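Sheet over a leather sofa – how do you keep it from sliding

dovosley_den
5th February
ok so burgundy leather sofa, got tired of it being cold and sticky on bare legs. threw a big flat sheet over it, lavender gray middle, navy stripe with stars, teal on the sides. Looks fine till someone sits down. then its on the floor. Slipcovers at Qaisi start at 392 and no thanks

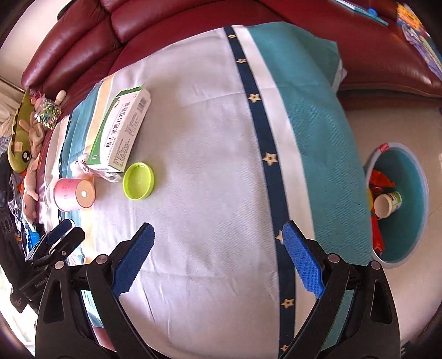 Tried tucking it down behind the seat, lasts one movie. Fold lines wont come out either. Ideas??

tealtuesdaze
Foam pipe insulation. Push it in the gap over the sheet. done

rugrat_113
Pool noodle works too, cut to length. Iron the sheet first tho, you'll never smooth it once its on there

dovosley_den
not ironing a sheet for a couch lol

hemline
Disagree on the foam – popped right out of mine, kids. Get the grippy rug pad stuff, lay it under. Isanari sells it by the roll

oldsaddle
Careful with rug pad on leather. Mine left a waffle print and some of the color came up. $2,000 sofa. Cotton blanket underneath insted, then the sheet

hemline
Had mine down since last March, no marks. Depends on the pad

oldsaddle
Depends on the leather too. I wouldnt

dovosley_den
ok blanket + noodle first, will report back

rugrat_113
still say iron it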